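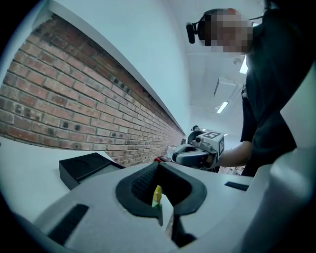
Visit report: Gasard sorting and packing rooms, Dorkunthorpe
13/07/2025

Gasard occupies the ground floor of a former seed warehouse on the east side of Dorkunthorpe. The open day covered the small-parts room, the packing room and the store. Entry was free, with a fixed route marked in tape and a printed sheet at each stop. The tour took just under an hour.

The small-parts room is the one worth the trip. It is long and narrow, with a run of exposed red brick along one side, a thin white ledge on top of the brick, and smooth white wall from there up. The bricks are old and have not been dressed up: several have dark spots and small holes, and the mortar is lighter than the brick. According to the sheet, the upper wall was replastered when the building changed hands, and the brick was left because sealing it would have trapped damp.

Work is done at white tabletops. Parts go into shallow black trays with a slightly raised rim. The tray was the detail I had come to look at. We use deep bins for the same job, and small pieces end up under other small pieces. With a shallow tray everything stays in one layer, and a bright part against black is easy to find. The drawback is capacity. Gasard accepts this and changes trays more often.

The sheet gave 600 pieces as a normal batch and 1,260 as the most the room has handled between opening and lunch. It did not say what kind of pieces those were, and the figure means little without that. Small toy parts and flat fittings take very different amounts of handling.

The packing room is plainer. Two benches, a tape dispenser on each, cartons stacked flat underneath. Cartons come from Esuvo in a single size, with a folded insert taking up the slack for smaller orders. I would have liked to see the insert being fitted, but the benches were idle when our group came through.

The store holds roughly 168 crates on fixed shelving, labeled on the short side only. Labels follow the Shin scheme - a letter for the aisle, then the shelf, then the position. It reads quickly once you know the order, although the letters on the lowest shelf are hard to see standing up.

Practical notes. Parking is in the yard behind the building and was full by midmorning. The floor between the packing room and the store drops by a single step, marked in yellow. There is no café on site; the nearest is at the bottom of the hill.

A second open day is planned for August, with the packing benches running. The store will be left off that route.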